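**Ticket: upstairs rooms drop off the heating schedule overnight**

Status: closed
Opened: April 2023
Raised by: Geetha Kulkarni
Handled by: Thirumalai Lobo
Kit: Wivus heating hub, Ceser radiator valves, Prunis router
Priority: normal

**Original report (Geetha)**

The valves in the upstairs rooms stop following the schedule during the night. In the morning the app shows them as "last seen" some hours ago and the radiators are either stone cold or still on from the evening before. Downstairs is fine. If I take the batteries out of a valve and put them back in, it joins again and works all day. Then the same thing the next night.

It started in March. I can't say exactly when, as the weather was mild and I didn't notice at first. The small bedroom is the worst. The landing valve has done it too but less often.

Already tried: new batteries in all the upstairs valves, hub turned off and on, app removed and installed again.

**Reply 1 (Thirumalai)**

Thanks. A few questions before we change anything.

- Where is the hub, and is it on the same shelf as the router?
- What firmware does the app give for the hub and for the small bedroom valve?
- Does the app lose the valves all together or one after another?
- Has anything electrical been added or moved since March?

Please leave the valves alone tonight if you can stand a cold morning. I'd like to see a full log with no battery pulls in it. You can export it from Settings, Hub, Diagnostics.

**Reply 2 (Geetha)**

Hub is in the cupboard under the stairs, next to the router. They are more or less touching. It has been there since we moved in.

Both the hub and the valve say they are up to date. I couldn't find a version number for the valve, only a tick.

One after another, I think. Small bedroom first, then the back bedroom, then sometimes the landing.

Added or moved: the router was swapped. The old one was a Wan box from the broadband company and the new one is the Prunis. I had forgotten about that. It was some time in March so it may be the same week.

Log attached.

**Reply 3 (Thirumalai)**

The log is useful. The small bedroom valve reports in every 5 minutes all evening with no gaps. Signal from it is poor but usable. Then just after two in the morning the hub starts missing replies, and after 20 missed replies it marks the valve as lost. The back bedroom goes the same way a bit later. The landing hangs on.

So it isn't the batteries and it isn't the schedule. Something is making the radio noisy at that time of night. The valves use the same band as 2.4 GHz wifi, and a router sitting against the hub is the first thing to look at. The timing also suggests the router is doing something on its own, most likely picking a new channel.

To find the version number, tap the tick and hold it.

Please do these in order, one per night, so we know which one made the difference:

1. Move the hub at least a metre from the router. Use the longer network cable if you have it.
2. In the router settings, under Wireless, change the 2.4 GHz channel from Auto to 1.
3. If it still happens, set the channel width to 20 MHz. It may be on 40.

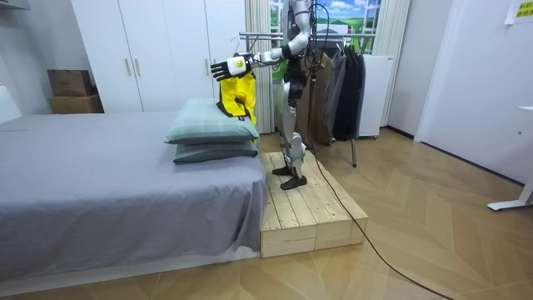
Don't change the channel on the hub itself. If you do, every valve has to be joined again by hand, upstairs and down.

**Reply 4 (Geetha)**

Step 1 done. The cable I had was too short so I bought one. Hub is now on top of the coat cupboard, well over a metre away and a bit higher.

Result: back bedroom stayed on all night. Landing stayed on. Small bedroom still dropped, but nearer four o'clock.

Valve version is 1.59 on the small bedroom and 1.59 on the back bedroom. Landing is the same.

**Reply 5 (Thirumalai)**

Better than I expected from moving it. Carry on with step 2.

1.59 is the current version so you can leave the firmware alone.

One more question, about the small bedroom. What is between that valve and the hub? I'm asking about walls and floors mainly, but also anything large and metal, such as a boiler, a hot water tank or a mirror. Foil-backed plasterboard counts as well, though you may not know if you have it.

**Reply 6 (Geetha)**

The hot water tank is in the airing cupboard, and the airing cupboard backs on to the small bedroom. A straight line from the hub to that radiator would go through the tank or very close to it. The back bedroom is on the other side of the landing so it misses it.

Step 2: I can't find a Wireless page. There is one called Home Network with a single switch on it, "Smart Connect", which is on. No channel anywhere.

**Reply 7 (Thirumalai)**

Smart Connect hides the channel settings. Turn it off and the page will split in two, one part for 2.4 and one for 5 GHz. Give both the same name and password as now and your phones and laptops should carry on without being set up again. A printer might need its password typed in again.

While you are there, look at the bottom of the page for something called "nightly optimisation" or similar. If it's there, tell me what time it is set for before you turn it off.

The tank explains why that room is always first to go. It has a weak path to start with, so it takes very little extra noise to lose it.

**Reply 8 (Geetha)**

Found it. It says "Optimise network daily at 02:00". Now off. Smart Connect off, 2.4 GHz on channel 1. The printer did want its password again.

All valves on all night, small bedroom included. I'd like to leave it a few nights before I call it fixed.

**Reply 9 (Thirumalai)**

Agreed. Leave it as it is and send another log when you're ready. No need for step 3 yet.

**Reply 10 (Geetha)**

New log attached. Nothing lost upstairs or down, but the app did show the small bedroom as "weak" twice, both times in the early evening. It came back by itself and the radiator came on when it should have.

Is that worth doing anything about? We would like that room to be reliable as it's the coldest one in the house.

**Reply 11 (Thirumalai)**

I've gone through it. Out of the last 1,000 check-ins from the small bedroom valve, 5 were missed, and never two in a row. The hub only acts on 20 in a row, so you are a long way from losing it.

If you want more margin, the cheapest way is a Ceser smart plug on the landing, somewhere the tank isn't in the way. Mains-powered plugs pass messages on for the valves. Battery valves don't, so adding another valve would do nothing for you. Join the plug to the hub, leave it switched on at the wall, and then give it a day. The valves only look for a better route now and then and they won't move over straight away.

Please don't use a wifi extender for this. It would help phones but it adds more 2.4 GHz traffic next to the valves.

**Reply 12 (Geetha)**

Plug fitted in the landing socket with a lamp on it. The map in the app showed the small bedroom going through the plug the next afternoon. Signal for that valve has gone from "weak" to "good". I've put a bit of tape over the switch on the wall so it doesn't get turned off with the hoover.

Happy for this to be closed.

**Closing notes (Thirumalai)**

Cause: new router placed against the hub, set to choose its own 2.4 GHz channel at 02:00 each night. Small bedroom valve had a poor path already because of the hot water tank.

Fix: hub moved away from router. Smart Connect and nightly optimisation turned off, 2.4 GHz fixed on channel 1. Smart plug added on the landing.

Not done: step 3 (channel width). Try this first if the fault comes back.

To watch for: a router firmware update may turn Smart Connect on again. If valves start to drop in the small hours, check that page before changing any batteries.

Our setup guide says to keep the hub "near the router". I've asked for that to be reworded with a minimum distance - see the linked documentation ticket.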